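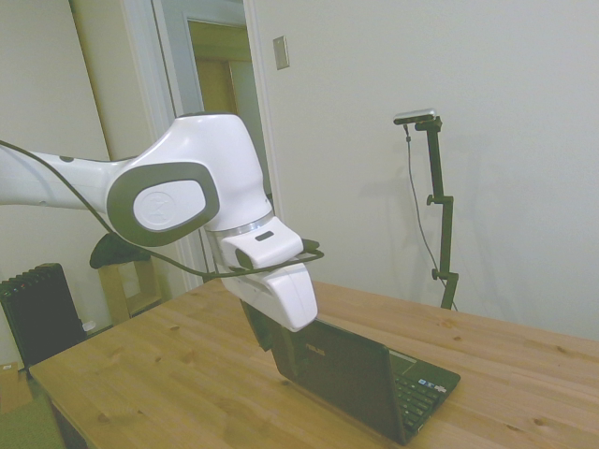 L'héritage

Ma tante m'a laissé 133 pots de confiture et un procès. Les pots étaient rangés à la cave, par année puis par degré d'échec. Le procès opposait la défunte à la commune de Stodwood, au sujet d'une haie.

Le notaire de l'étude De Smet me lut le tout d'une voix de bulletin météo. La maison allait à un refuge pour ânes. L'argenterie allait aux ânes aussi, ce qui me parut excessif. Restaient les confitures, la haie, et une clause : je ne toucherais les premières qu'à condition de défendre la seconde.

— Vous pouvez renoncer, dit-il.

— Elles sont à quoi, les confitures ?

Il tourna une page.

— Rhubarbe. Presque toutes.

J'acceptai quand même. On ne renonce pas à la légère quand on a passé ses étés d'enfance à se faire traiter de dépensier pour une deuxième tartine.

La haie, selon la commune, dépassait de 13 centimètres sur le chemin. Selon ma tante, c'était le chemin qui dépassait sur la haie. Elle avait défendu cette thèse pendant onze ans, dans des lettres que je retrouvai au fond d'une boîte à biscuits et dont la plus courte comptait neuf pages. Elle y citait le cadastre, les Évangiles et un règlement de pétanque.

Je m'installai un soir de janvier pour rédiger la suite. J'avais la formule de politesse. Il me manquait tout ce qui vient avant.

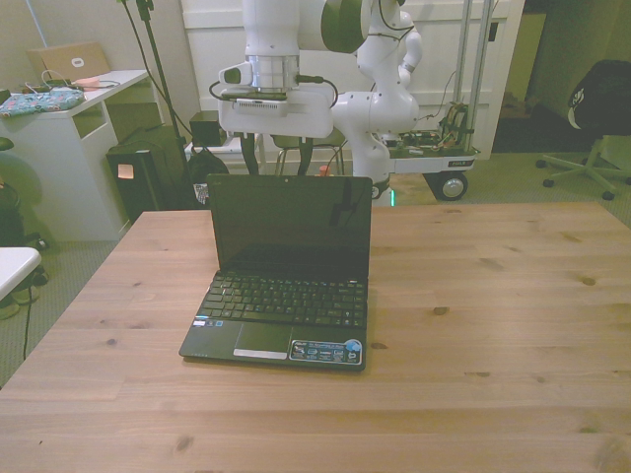 L'écran noir, sur la table en pin.

Vers minuit, j'ouvris un pot pour me donner du courage. C'était une rhubarbe ancienne, d'une acidité de principe. À la troisième cuillerée, je compris ma tante. À la cinquième, j'écrivis à la commune qu'elle était une usurpatrice de talus, et je me sentis très bien.

La réponse arriva en mars. Le conseil avait changé, le chemin venait d'être déclassé, plus personne n'y passait depuis l'ouverture de la route de Cirthorpe. La haie pouvait pousser où bon lui semblait. On me priait d'agréer l'expression de sentiments distingués.

J'aurais dû me réjouir. Je relus la lettre debout dans l'entrée, en manteau, et je trouvai le ton désinvolte. Onze ans de procédure, et pas un mot sur les Évangiles ! Je descendis chercher un autre pot.

Il m'en restait 100 quand j'envoyai mon recours. J'y contestais le déclassement, au nom des promeneurs, et je joignais un plan de la haie dessiné à la main. Neuf pages, sans les annexes. Le greffe m'a accordé une audience en juin, à 2 heures de l'après-midi, et j'ai déjà commandé des bocaux.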